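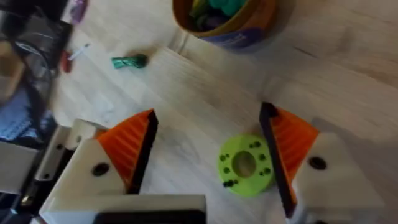

Figure 3. Wooden tabletop at close range, with a faint seam toward the upper middle.

3.2 Surface preparation and moisture conditioning

Shared work tables of light wood were chosen for the study because they show wear early and are easy to refinish between trials. Two finishes were compared: a hardening oil (Rullon) and a water-based varnish (Nisus). Each was applied by the same person, Hidayah Mangundap, in two thin coats with a light sanding between them. Tables were then left unused until the finish had cured according to the supplier's instructions.

Indoor humidity was logged at each site from October onward. Wood gains and loses moisture with the air around it, and a board that swells across the grain will open or close its glued joints by a small amount each season. Joint width was read with a feeler gauge at fixed points along each seam. Readings taken within an hour of wet cleaning were discarded. In total, 266 readings were kept, of which 183 came from oiled tables and the rest from varnished ones. The imbalance reflects the larger number of oiled tables already in service at the Zena site, and it is handled in the model by a site term.

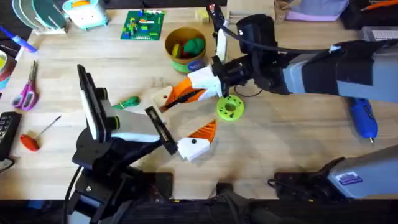 3.3 Wear scoring

Wear was scored by two raters, working separately, on a scale from zero (no visible change) to 8 (finish worn through to bare wood). Scratches that followed the grain were scored apart from those that crossed it. Cross-grain scratches catch the light from most viewing angles, and in the pilot they drew higher scores than their depth would justify. Raters therefore viewed each table under a low side lamp and again under normal room light, and the lower of the two scores was entered.

Disagreements of more than one point were settled by Hamdia Mekonnen, who had not taken part in the first round. Stains were recorded but left out of the wear score – they depend more on what was spilled than on the finish. 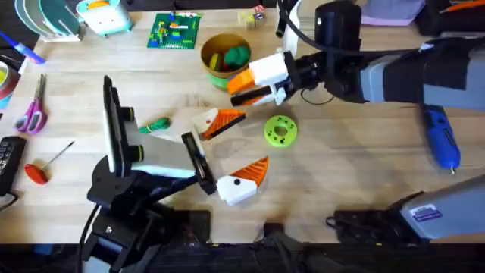
3.4 Cleaning schedule

Tables at the Rajput site were wiped with a damp cloth at the end of each working day. Tables at the Zena site were dry-brushed daily and wiped once a week. Both schedules ran for 12 weeks without change. No polish or spray was permitted at either site, and any table cleaned with a solvent was withdrawn from the analysis from that point on. Its earlier readings were retained.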